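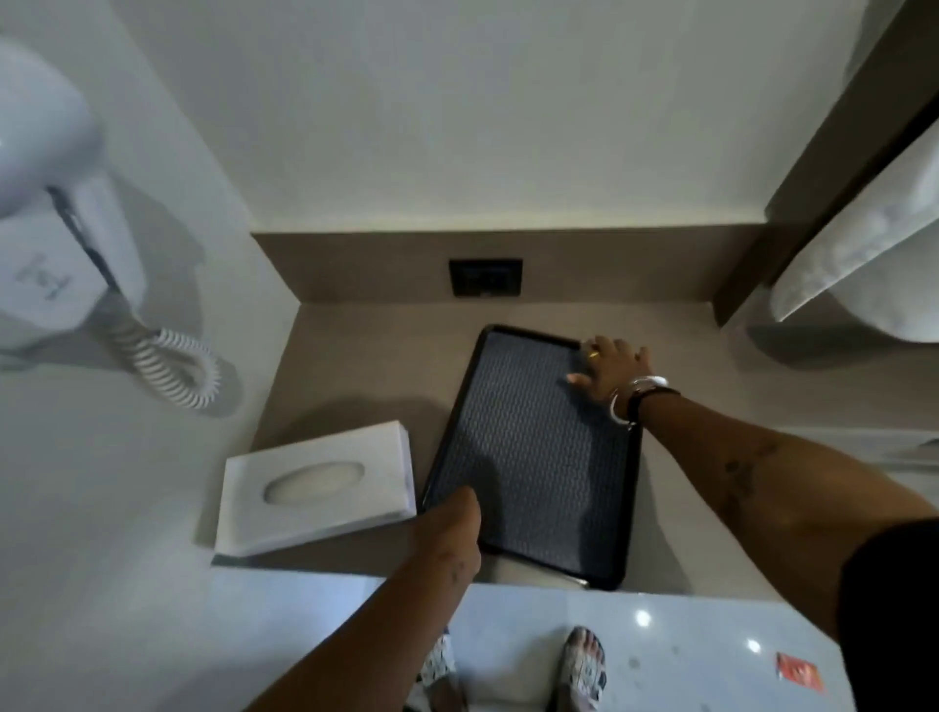

This post sets out the arrangements I now follow when a work assignment requires a stay of several weeks in a hotel. It replaces the shorter note published on this site last year, which dealt mainly with parking and has been removed. Readers who wrote in about the earlier note will find that most of their points have been taken up below.

The present version draws on my posting to Keltora, where I spent 29 nights in one room while the records office there was moved to its new building. Comments on other towns are welcome, but I am unable to advise on cities I have not stayed in.

## Booking the stay

A stay of this length should be booked by telephone and confirmed in writing. Online systems commonly treat a long stay as a series of single nights, and the rate may change from one week to the next. At the Clandard, where I stayed in Keltora, the website produced four different nightly prices for the same room. The front desk quoted one price for the full period, at $136 a night before tax, and honored it.

The written confirmation should state the following:

- the nightly rate and the dates for which it applies
- the notice required to leave early
- whether the same room is held for the full stay
- how often the bill must be settled

The third item is easily overlooked. On an earlier assignment I was asked to change rooms twice, each time on a Saturday, and each time with all my papers spread across the desk. Hotels are generally willing to hold a room if the request is made at the time of booking.

Some states and cities stop charging lodging tax after a certain number of nights. The threshold differs from place to place, and guests should ask the hotel and then check the answer with the local tax office. My own stay fell short of the threshold in force there, and no refund was due.

## Choosing the room

My preference is for a room on a middle floor, away from the elevator and the ice machine. A room at the end of a hallway is often quieter, although it may share a wall with a stairwell. I now ask to see the room before my luggage is brought up. In Keltora I was first assigned room 304, which faced the loading area, and was moved on request to a room above the side street. Deliveries began at 5 a.m. and would have been a daily matter.

The desk deserves particular attention. A guest staying two nights can work on the bed or in the lobby. A guest staying a month cannot, and a proper chair should be requested on the first day. The Clandard supplied one from its meeting room within the hour.

Light is the other consideration. Hotel lamps are placed for comfort and seldom for reading. I carry a small clip-on lamp, which has also proved useful during evening power cuts.

## Housekeeping

I recommend agreeing on a fixed schedule with the housekeeping supervisor. Daily service is rarely needed on a long stay, and full service twice a week with fresh towels in between has suited me well. It also permits a guest to leave work undisturbed on the desk for several days at a time.
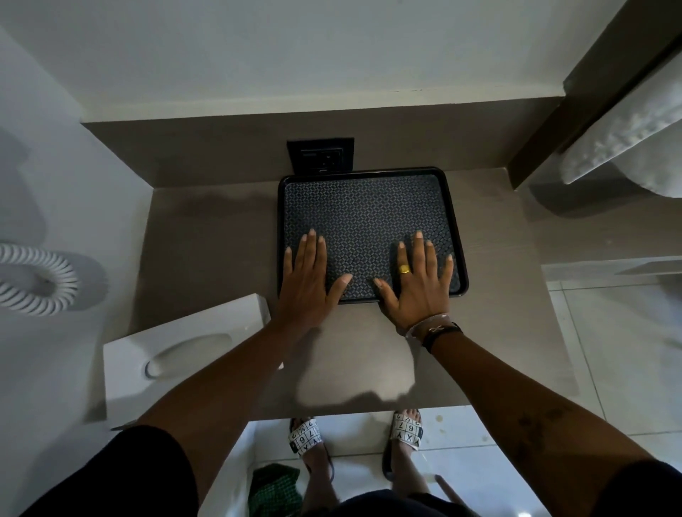
The schedule should be repeated to the front desk, as supervisors rotate and the arrangement may otherwise lapse after the first week. Mine lapsed once. The matter was corrected the same morning, and a tip left in an envelope marked for housekeeping at the end of each week was, I believe, appreciated. Tips left only on the final day may reach a person who has cleaned the room once.

Personal belongings should be kept to one side of each surface. Staff are usually instructed not to move a guest's possessions, with the result that a crowded surface is simply not wiped. I keep everything for the morning in a single zippered bag and put the bag away after use.

## Meals and laundry

Restaurant meals become tiresome by the second week and are the largest cost after the room itself. Where a refrigerator is available, breakfast and one other meal a day can be managed from a grocery store. I keep oatmeal, fruit, cheese, bread and a jar of pickles. In the evenings I alternated between a soup counter near the office and a family restaurant called Tehrani, where the lentil and noodle soup was very good and the tea was refilled without asking.

Hotel laundry service is priced by the item and is unsuitable for long stays. A coin laundry on Drultorby Avenue, six blocks from the hotel, was open until 10 p.m. and had a folding table of a decent size. One evening a week was enough. I took my reading with me and came to look forward to it, which I had not expected of a laundry.

## Expense records

Receipts should be recorded on the day they are received. My former practice was to keep them in a coat pocket until the return home, and I once lost a week of meals in that way. I now write the date, the amount and the purpose in a small ledger each evening and place the paper receipts in an envelope for each week.

My meals and laundry for the Keltora stay came to $1,130, a lower figure than I had budgeted. Arash Kazemi, who handled claims for our section at that time, asked that hotel bills be submitted weekly so that any error could be raised while the guest was still in the building. I have kept to this practice. It brought to light a parking charge in the second week – I had no car – and the charge was removed at once.

## Keeping in touch with home

A fixed hour for telephone calls is preferable to calling whenever time allows. My family and I settled on 7:30 in the evening, after dinner at both ends. Mail was held at the post office, and a neighbor looked in on the house. A list of names and numbers was left on the refrigerator door – plumber, electric company, dentist – and was consulted once, in February, when the water heater failed.

I also recommend returning home for one weekend in the middle of the stay if the distance permits. The room must still be paid for during the absence, and the cost may not be covered by the employer. I consider it worth paying personally.

A separate post on packing for long stays is in preparation. Readers who wish to suggest items for it may use the contact form, and are asked to state the season and the length of the stay they have in mind.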